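The first thing the technician at Kavora wants to show me is a toothbrush. She keeps a drawer of them, all for the jaws. "Dust gets in between the teeth and the grip goes vague," she says, already scrubbing. "You feel it before you see it!"

Her station in the Priltport workshop runs on a pair of hand-held grippers, and she has looked after them since September.

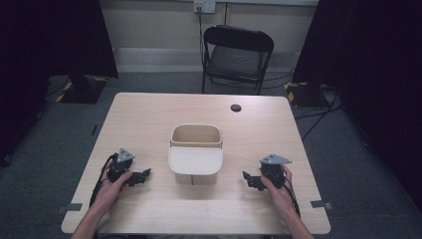
Cables are her great subject. "They go before anything else does," she says, and she checks both ends every 30 cycles. Each gripper trails a black one back along the operator's forearm, and she is fussy about that loop: enough slack to reach the box in the middle of the table, never enough to snag. The gray triangular plates on top get a turn of the hex key too. Full service comes at 300 cycles and takes her 11 minutes (she's proud of that).

"I love this bit," she says, closing the jaws and listening. "Hear it? Clean."

Last updated: April 30, 2018

Related
Gerneo opens its parts library
Two days at the Lazarević repair bench
Choosing a hex key set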